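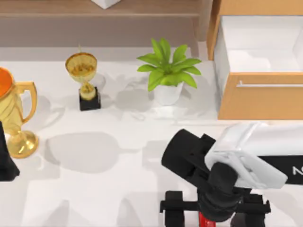

Thanks so much for writing in about your Curari fibre powder, and for being so patient while we caught up on the inbox. From what you've told us, the powder goes into the glass fine, swirls nicely for a moment and then sets into one large wobbly lump with dry powder in the middle of it. You've also tried more ways of stirring than anyone on our desk has, fork and milk frother included, and if it were up to us the little gold cup on the square black base would be going straight to Mundden with your name on it. Let's see if we can get you a drinkable glass in the meantime. I'll keep everything in this one ticket so you don't have to repeat yourself if a colleague picks it up.

Ticket opened: February 23, 2019
Product: Curari Fibre Blend, unflavoured, 450 g tub
Bought from: Henríquez Health Foods, Mundden
Batch: 108
Status: Resolved

Customer's first message

Hello, I've been having your fibre powder with breakfast since November and had no trouble at all with the first tub. I opened the second one last week and every single glass has turned to jelly. I use the same glass, the same spoon and the same amount of water. I bought a Jerton shaker bottle especially and it made no difference, apart from now having a shaker bottle that's a nuisance to clean. Has the recipe changed? My husband thinks I got a bad tub.

Our first reply

The recipe hasn't changed, and I've checked the notes for batch 108 and there's nothing unusual written against it. I wouldn't rule out the tub just yet, though. Would you mind having a look at a few things for us?

Is there any caking in the powder itself, especially down the sides?
Was the foil seal flat and fully stuck down when you opened it?
Where does the tub live - pantry, bench, near the kettle?
How are you measuring it, and does the water go in before or after the powder?

No rush at all. If you can, please keep the tub and don't throw anything out.

Customer's second message

The seal was fine and I had to use a knife to get it off. The powder is loose and dry. It lives in the pantry next to the oats. I put the powder in first and pour the water over it, as I always have. I couldn't find a scoop in the new tub so I've been using the one I saved from my old protein powder, which looked the same to me.

Our notes

Two things stood out here. The scoop in our fibre tubs very often sinks to the bottom during the trip from the warehouse, so it can stay hidden until you're halfway through. A protein scoop is generally a good deal bigger. The husk in the blend soaks up water very quickly, and when there's too much of it in one glass the outside of each clump swells and seals the inside off. No amount of shaking will shift it after that.

Pouring water on top of the powder makes it worse, as the bottom layer gets wet last. It may well have worked with the first tub simply from having less powder in there.

What we asked the customer to try

1. Dig down to the bottom of the tub with a clean, dry spoon and see if the scoop turns up.
2. Fill the glass with cool water first. Please use a full glass and don't skimp on it.
3. Sprinkle in one level scoop while stirring. Run the back of a knife across the top to level it off.
4. Drink it straight away, before it has time to thicken, and follow it with a second glass of water.

We also asked her not to drink any of the set glasses, or try to spoon them down. Fibre powders need plenty of fluid with them, and a thick lump can be hard to swallow. Anyone who has trouble swallowing, or who takes regular medicine, should have a word with their doctor or pharmacist before using the product.

Customer's third message

Found it! It was right down in the corner, under almost the whole tub. I put the two scoops side by side and the protein one is enormous, I feel a bit silly. I did it your way this morning, water first, and it went in without a lump. It was a bit gritty at the end but I don't mind that. Can I make up a jug the night before? I have a 2,000 mL one that fits in the fridge door.

Our reply

Please don't feel silly, we get this one quite a lot, and the scoops really do look alike until they're next to each other. I'm so glad breakfast is back to normal!

I'm afraid the jug won't work. The blend keeps thickening for as long as it sits, so by morning you'd have something closer to a pudding. If mornings are a rush, you could measure level scoops into small, dry, lidded containers and keep those in the pantry. Six will see you through most of the week. Then it's only a matter of filling the glass and stirring.

As for the grit at the end, a splash more water swirled around the bottom of the glass will pick it up. For the Jerton bottle, rinse it with cold water right after use - hot water makes the residue cling - and leave the lid off to dry.

Internal follow-up

Asked packing whether the scoop can be clipped under the lid. Waiting to hear back. In the meantime, a line about looking at the bottom of the tub has been added to the help page, and Henríquez have been sent the same wording for their counter staff. No replacement tub needed. Customer is happy for the ticket to be closed.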